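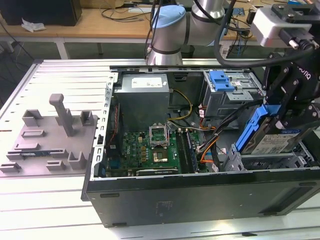
How to Clean the Dust Out of a Desktop PC

If your computer has started to sound like a hair dryer every time you open a spreadsheet, it probably wants a good cleaning. I do mine twice a year, once when the windows open in spring and again in October when the heat comes on, and the whole job takes me almost 60 minutes, with a coffee break in there somewhere.

You'll need a Phillips screwdriver, a can of compressed air, a soft paintbrush (a clean one, please!) and a little dish for the screws. I use an old Purves jam lid, and I've only knocked it off the table once.

Shut the computer down all the way, switch it off at the back and pull the power cord. Then hold the power button in for a few seconds to drain whatever charge is left. Unplug everything else too, and if you're the forgetful type, like me, put a bit of masking tape on each cable and write down where it came from.

Carry the case somewhere you don't mind getting dusty. The porch is lovely for this if it isn't windy. Take off the side panel, lay the case down gently, and touch bare metal on the frame before you reach in.

Start at the top and work your way down. Short puffs are best, with the can held upright, or you'll get cold liquid spitting out. Hold each fan still with a fingertip while you blow on it. The brush is for the stubborn gray felt that builds up on the heatsink fins, and you may need to go over those more than once. Leave the power supply closed up; a few puffs through its vents will do.

If your case has a filter at the bottom or front, slide it out and rinse it under the tap. Let it dry completely, overnight if you can stand to wait.

Before the panel goes back on, press lightly on each cable to be sure none of them worked loose. Then plug everything in, turn it on and have a listen. The fans should settle down within 30 seconds or so of the desktop coming up.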